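Chapter 8
Small Things and Where They Go

Every household owns a drawer that began as a good idea. Someone put a spare key in it. Then came a dead battery, 2 picture hooks, a coin from a country no longer on anyone's itinerary, and the drawer was never again opened without a slight feeling of shame.

This chapter is about sorting small parts: screws, beads, fuses, buttons, fish hooks, and the plastic pegs that hold up shelves until one goes missing. Chapter 7 dealt with large objects, which at least have the decency to be visible. Small ones need walls.

The usual answer is the compartment box, a shallow plastic case with a hinged lid and dividers. In many models the dividers can be pulled out and moved, a freedom most owners use once, in February, and regret by spring. The Unar workshop study, which we return to in Section 8.2, followed 10 home sorters through a year of this.

Key terms: compartment, divider, latch, overflow, "misc."

Before you read on, find a box of your own and empty it. Tip the contents onto a tray and leave the dividers where they are. Write down what each compartment was meant to hold, then what it held. Keep both lists, as you will need them for the exercise at the end of Section 8.1.

One warning about size. Beginners set up their compartments to match the parts they have today, and then they go to the hardware store. Leave at least 2 spaces with nothing in them, and resist the urge to label either one.

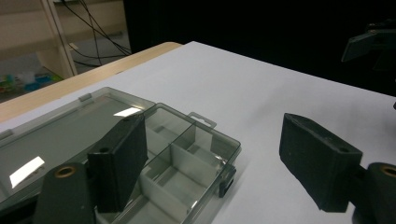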